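Newsletter: Entwistle Community Garden and Hall
8 September 2024

Setting out the new beds at Indcombe Street

The lease on the Indcombe Street block is signed and the first beds go in this spring. The site is 47 metres from the back gate to the road fence, and most of it gets sun until mid-afternoon. The strip beside the neighbour's garage doesn't, so that will be for compost bays and the water tank.

We had a few plans to choose from. The long rows used at the old site were easy to dig but hard to share, as plot holders kept losing track of where one patch ended and the next began. Dulce Ayala drew up a square layout instead, with every bed the same size and a path on all four sides. Members voted for it in April and the council has since approved the drainage.
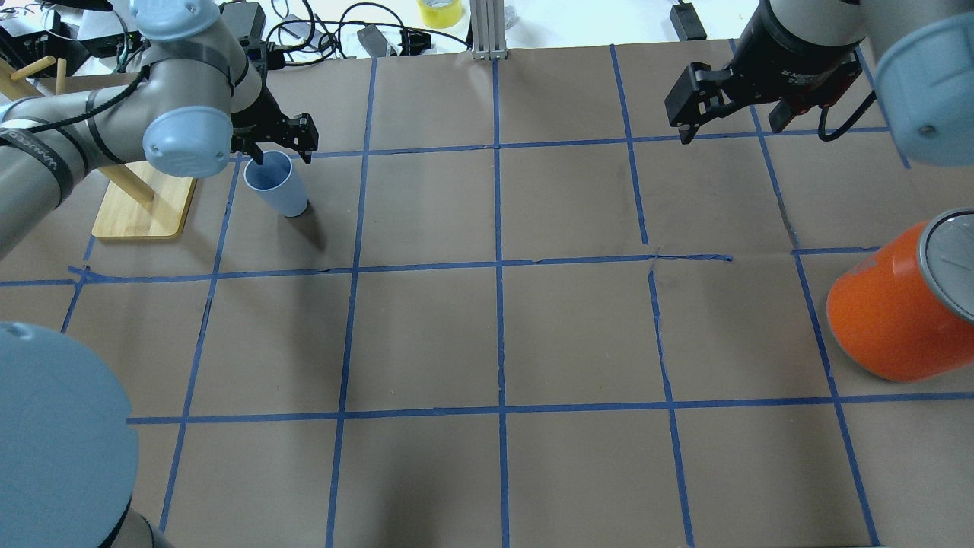
The soil test came back with no surprises. It is heavy clay with a low pH along the eastern fence, and the lab recommended gypsum before anything else goes on. We will spread that first, leave it for a few weeks, then bring in the compost. The quote from Brutelell for a blended vegetable mix was $3157 delivered. Lelora came in at $2148 for the same volume, but their truck can't get down the laneway, so everything would have to be barrowed in from the street. We have gone with Brutelell.

Timber for the edging is a separate cost of $1622, which covers the sleepers, brackets and screws. Untreated hardwood was the preference at the meeting, and it should last eight years or so if the soil is kept off the top edge.

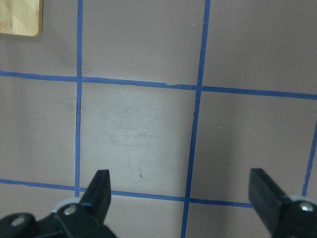 Squares marked out in blue tape.

On the ground we will use string and pegs. Start from the corner nearest the tap and check the diagonals before knocking any pegs in hard. If the two diagonals match, the corners are square. Paths need to be wide enough for a wheelchair, and the measurement is taken between the edging boards, so please don't measure from the string line and forget the thickness of the timber.

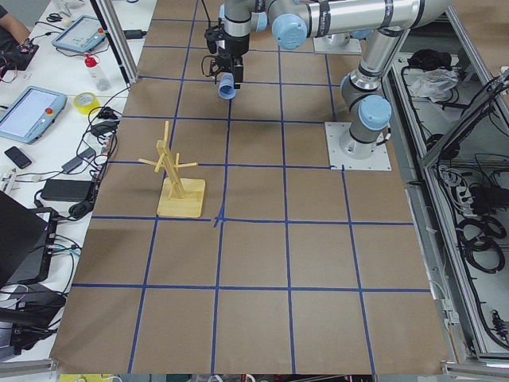

Planting in squares suits people who like a bit of everything. A single square will hold one cabbage, four lettuces or a good patch of carrots, and when a square is finished you can clear it and replant without disturbing the ones beside it. If you're not used to gardening this way, try it on paper first. Brown paper with blue tape across it, gives you cells big enough to stand a plastic cup in, and you can shift a cup from one square to another until you're happy with where the tall crops will go. Keep tomatoes and climbing beans on the southern side so they don't shade the rest.

Plot applications are open now. Current members have first choice, then the waiting list in order. Forms are in the tray inside the hall door and can go back in the same tray when you've filled them in. Annual fees are unchanged. Bring gloves, a hat and your own water bottle to the working bee, and a mattock if you have one.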